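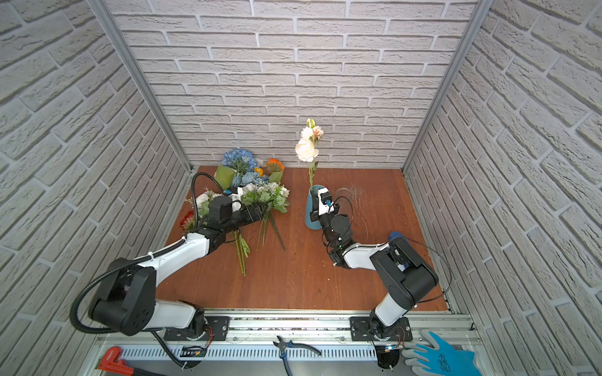
Atelier d'art floral – Fiche de cours n° 6 : le bouquet artificiel

Support distribué par Solène Leclerc. À relire avant la séance pratique, ou au moins à ne pas oublier dans le coffre de la voiture.

On travaille aujourd'hui des tiges artificielles, ce qui rassure toujours le groupe. À tort. Une fleur fraîche pardonne beaucoup parce qu'elle bouge et finit par s'arranger toute seule. Une fleur artificielle reste exactement là où vous l'avez mal mise, et elle y sera encore en juillet.

1. Étaler avant de composer

Couchez les tiges à plat, par familles : les grosses têtes (hydrangéa, pivoine), les fleurs d'accent (l'orange, par exemple, qui n'a jamais su se taire), les petites fleurs de remplissage, les feuillages. Écartez les pétales et dépliez les feuilles une à une. Une tige sortie du carton sans ce traitement a l'air d'une tige sortie d'un carton.

L'hydrangéa bleu se place en premier. Il prend toute la place, autant la lui donner tout de suite. L'orange vient ensuite, en deux ou trois points de hauteurs différentes. Alignés, ils font rond-point municipal.

2. Choisir le vase

Règle de base : le bouquet mesure une fois et demie la hauteur du vase. On a le droit de s'en écarter, à condition de l'avoir fait exprès.

Le vase opaque cache tout : tiges trop courtes, fil de fer, repentirs. Le vase en verre ne cache rien. On le réserve aux tiges seules, dont le pied est assez présentable pour être vu. Pour mémoire, le modèle Pichon est opaque et à col étroit, le Gundale est transparent et à col large. Ceux qui m'ont rendu un Gundale rempli de mousse verte au dernier exercice se reconnaîtront.
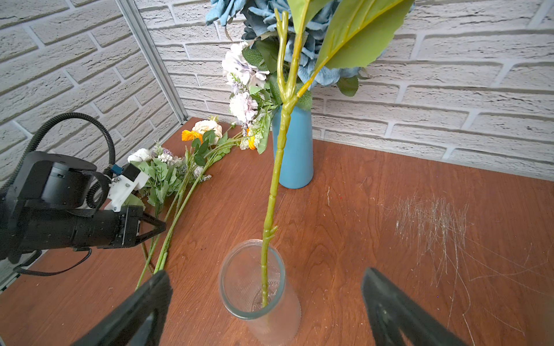

Faut-il mettre de l'eau dans le vase avec des fleurs artificielles ?
On s'en passe : l'armature métallique de certaines tiges rouille, et l'eau croupit sans profit pour personne. Si le vase est trop léger, lestez-le avec 200 g de sable ou de gravier.

3. Régler les hauteurs

On ne coupe pas tout de suite. On plie d'abord le bas de la tige, on regarde, on recule de trois pas, on revient. La pince coupante n'intervient qu'après, et de préférence pas sur la plus belle. Gardez les chutes de plus de 8 cm environ, elles servent à rallonger les étourderies.

Une tige à fourche se tourne de façon que ses deux feuilles partent du même côté que la lumière.

4. Les feuillages

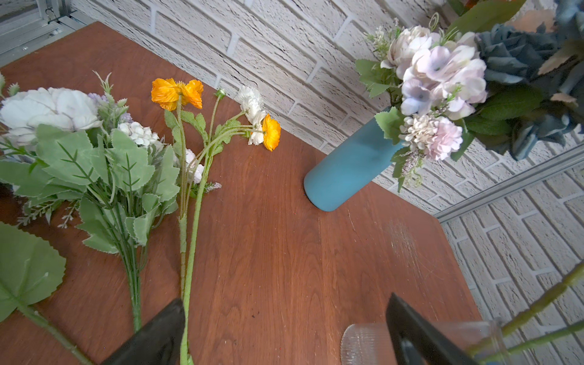
On les garde pour la fin et on en met toujours trop. Les feuilles dentelées et mates adoucissent les blancs ; les larges feuilles à nervures se glissent bas, près du col, où elles font oublier les jonctions. Les pavots demandent de l'air autour d'eux : laissez leurs tiges fines dépasser un peu, avec le bouton s'il y en a un, et résistez à l'envie de combler.

Pour la prochaine séance : un bouquet rond, un bouquet à plat, et la lecture du chapitre sur les contrastes dans le manuel Jorka (page 277, la planche du bas). Apportez votre pince. La mienne ne se prête plus.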